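Wastby knitters pass their winter goal with weeks to spare

The Wastby winter knitting drive has blown right past its goal! Organizers hoped for 100 pairs of socks, hats and mittens by the end of February, and the count at the library already stands at 373 – the biggest pile the town has ever put together.

Yarn came from all over, including 82 skeins from the Hodedura wool shop, mostly in bright colors. Kids at Jaltia Elementary learned to finger-knit scarves during lunch, and plenty of them are still at it. 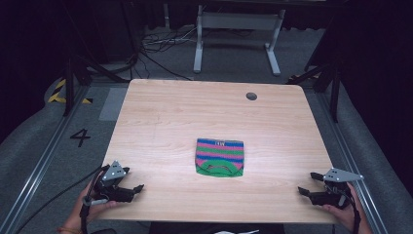 Everything goes to the Matsuda Street shelter and the two after-school clubs next month. Stripes are very welcome, and so are odd sizes, as long as the yarn can be machine washed.

Drop-off stays open at the library front desk until 6 p.m. New knitters can join the beginner table in the reading room – needles are provided, and there is always tea.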